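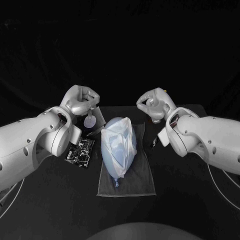
Robots & Automation | Interviews
Last updated: December 17, 2023

I got to the Votness workshop a little early, and Dagim Degefa was already on his second coffee and complaining about tape. He runs data gathering there, so he's the guy who decides what the robot gets shown, how many times, and which tries get thrown out. I'd sent him a list of questions beforehand. He hadn't read it (he told me so right away, which I liked), so we just started talking.

The project is called Borkum. It's a two-armed setup with humanoid hands, and the idea is that people steer it through small household jobs over and over until a learning system has enough examples to try the jobs alone. I asked him how many is enough.

"Everybody wants that number," he said. "I have a target, which is 1000 good ones for each task. Is that enough? Ask me when we're there. Kennedy has 488 so far and we're already seeing things in the data I want to go back and change."

Kennedy, I should say, is a task and has nothing to do with a person. They name them off an old list of street names so that people don't get lazy and call everything "bag task two." Kennedy is the soft-things one: balloons, plastic bags, towels, anything that changes shape when you touch it. I would've guessed you'd start with blocks or cups, and I said so.

"We did start with blocks! Back in August it was all blocks," he laughed. "Blocks are great, you put one down and it stays put. But go look in your kitchen. How much of it is a block? It's bags, it's cloth, it's a bag around something round that wants to roll away. A balloon is about the rudest thing you can hand to a robot. It weighs nothing, so you nudge it and it's gone."

That's where the towel comes in, by the way. I'd figured it was there to protect the table, but Dagim says the rough cloth keeps a balloon from sliding around quite so much, and the operators get fewer runaways. The black backdrop was his idea too. He wanted a plain background for the early sets and plans to swap it out later for messier ones, so the system doesn't get too comfortable.

He let me sit with one of the operators for a while, and wow, it is slower than I pictured. You move your own hands and the robot's hands follow, and there's just enough lag that you start second-guessing yourself. I had a go (of course I did). I managed to get one finger under the edge of a bag and then shoved the whole thing sideways, towel and all.

"That's a keeper," Dagim said from behind me, and I thought he was being nice, but he meant it. They save some of the bad tries on purpose, labeled as bad, mostly the ones where the operator recovers afterward. Mine didn't have much of a recovery in it. I think he saved it anyway.

I wanted to know what gets an example tossed. Long pauses, he said. If somebody stops to think with the hands hanging in the air, the system can pick up the hanging around as part of the job. "We had a whole batch where the robot learned to hesitate. Very polite robot. It would go in, wait, wait some more, and then take the bag. We cut 76 recordings over that and I was in a bad mood for a week."

So now operators work in short stretches, 4 runs and then a break, and they talk through the plan before they start recording. Stuff on the table gets moved between runs as well: a package goes a little left, the towel gets turned, the bag gets draped some other way. He's pretty strict about it. If every run starts out the same, he says, you've collected one example a whole lot of times.

I asked what comes after Kennedy. There's one called Ustunham on the list, and all he'd tell me is that it involves fitted sheets.

"I don't want to talk about Ustunham," he said, and went off to look for more tape.

4 comments | 76 shares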